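Voketti Tab Groups for Visual Studio

Extension by Grevus
Version 3.7
Last updated 2024-07-26
Free

Groups open document tabs by project, folder or a name you choose, and lets you collapse a group to a single tab. Groups are saved with the solution and come back when you reopen it.

Overview

Voketti Tab Groups adds a thin strip above the document well. Each group on the strip has a name and a colour. Click the name to fold the group away, and click it again to bring the tabs back. Files stay open while they are folded, so undo history, bookmarks and the caret position are kept.

The extension does not change how files are saved, built or debugged. It does not touch your project files. Group settings are written to the hidden .vs folder next to the solution, so they will not turn up in source control unless you have chosen to check that folder in.

Features

- Group by project, by folder or by hand
- Collapse and expand with the mouse or the keyboard
- Move a tab to another group by dragging it
- Close every file in a group except the pinned ones
- Rename a group from its context menu
- Seven built-in colours, plus any colour you type in as a hex value
- Works with the light, dark and high contrast themes

Getting started

Install the extension from the Manage Extensions window and restart Visual Studio. Open a solution, right-click any document tab and choose Add to Group. Pick an existing group or type a name for a new one. To group everything that is already open, use Window > Voketti > Group Open Files.

If you want new files to be placed in a group as they open, turn on Automatic Grouping in the options. Files that match no rule go into a group called Other, which can be renamed but not deleted.
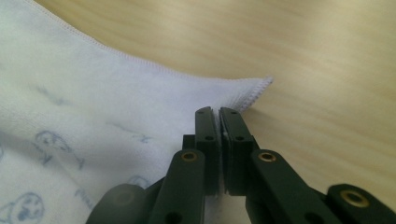 Options

All settings are under Tools > Options > Voketti.

Automatic Grouping: off by default. Choose Project or Folder.

Remember Groups: on by default. When this is off, groups are cleared when the solution closes.

Maximum Groups: the default is 100. Raising it may slow down the strip on very large solutions.

Show File Count: puts the number of open files after the group name.

Keyboard shortcuts

No shortcuts are assigned on installation. The commands are listed under Voketti in the Keyboard page of the Options window. The ones most people assign are ToggleCurrentGroup, NextGroup and PreviousGroup.

Known issues

Floating windows are not grouped. A tab dragged out of the main window leaves its group and has to be added again when it is docked.

Designer windows for some older project types show up under Other whatever the rule says.

With vertical document tabs, the strip is drawn above the tab list and long names are shortened.

Changes in 3.7

Fixed group colours being lost after a theme change (issue 491). The Close Group command now asks before closing files with unsaved changes. Groups named in the April preview release are read in correctly.

Requirements

Visual Studio 2022, any edition. Visual Studio for Mac and Visual Studio Code are not supported.

Support

Please report problems on the issue tracker, with your Visual Studio version and the contents of the Voketti pane in the Output window. Questions about use can go in the Q&A tab on this page.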